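Davport Community Kitchen
Progress report to the Joltley Fund
October 2023

Hello again! When I wrote to you in April we had the keys, a very sticky floor and not much else, so it's nice to be sending something a bit more cheerful this time. I'll go through the money, the dining room, the dishes and then the things that are still bugging me.

First the short version for anyone who has a stack of these to read. We are open for supper 4 evenings a week. The dining room is furnished and in use. The kitchen side is nearly done, apart from the second sink, and we have spent most of the equipment line and hardly any of the training line. More on that further down.

The dining room

We had budgeted for new tables and I had my heart set on some plain white ones from a catalog. Then the Crăciun restaurant across the street closed its back room and offered us the lot at a price I couldn't say no to. They're big, they have rounded corners so the little kids don't bang their heads on anything pointy, and they have this wild marble-look top, cream and gray with orangey veins. I wasn't sure about them for the first week. Now I love them! Crumbs don't show (a mixed blessing, I know, so we wipe twice) and people keep telling us the room feels like a proper restaurant and less like a waiting room.

We bought 7 of them. One wobbles. I've put a folded card under it more times than I care to admit and there's a pack of screw-in feet on the way from Flustard. With all 7 out we can seat 40 people, which is what we promised in the application, though it's snug when everybody has a winter coat on the back of the chair. We're trying out hooks by the door.

The dishes

You asked in your last letter why we'd moved money from "disposables" to "tableware," so let me explain that one properly. In the spring we were serving everything on paper, and soup in paper bowls is no fun for anybody. It leaks, it's too hot to hold and the trash bags weigh a ton by closing time. We switched to stainless steel bowls over the summer — one large size for serving and mixing salads, and a smaller size for soup and sides. They nest, so a whole evening's worth fits on two shelves, and when one gets dropped (daily) it makes a terrible noise and survives.

For drinks we went with colored tumblers. The purple ones are everyone's favorite and we've had a few disagreements at the kids' end over who gets one, so the next order will be heavier on purple. They're easy to spot when we're clearing up, too. I used to find clear cups on windowsills days later.

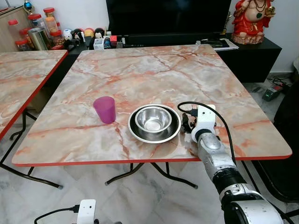

A purple tumbler and two of the steel bowls on one of the marble-patterned tables.

In total we ordered 100 bowls across the two sizes. That sounded like plenty and it is, as long as somebody washes as we go. When we get behind on washing we run short near the end of the evening, and that brings me back to the sink.

What's still not done

The second sink. The plumber has been twice and we have a pipe in the wall that isn't where the drawing says it is. I've got a new quote, a little higher than the first, and I can cover the difference out of what we saved on the tables if you're okay with that. Could you let me know by email? I'd like to book the work before the holidays.

The food safety course. We've only used a sliver of the training money. The evening sessions filled up before I got our names in, which was my mistake. The next round opens in the new year and I've already filled out the forms. I'd like to carry that line over instead of spending it on something else.

Storage for the tablecloths. We were given a huge box of them and then chose tables that look better bare. If any of your other projects could use tablecloths, please send them my way!

Next up

Between now and my next report I want to get the sink in, fix the wobbly table, and try one weekend lunch to see if the families who can't make evenings will come. The full spending sheet is attached along with the receipts. The Flustard one is faded, so I've typed the amounts underneath.

Thank you for being so patient with my emails. Come by for soup any time we're open, supper starts at six.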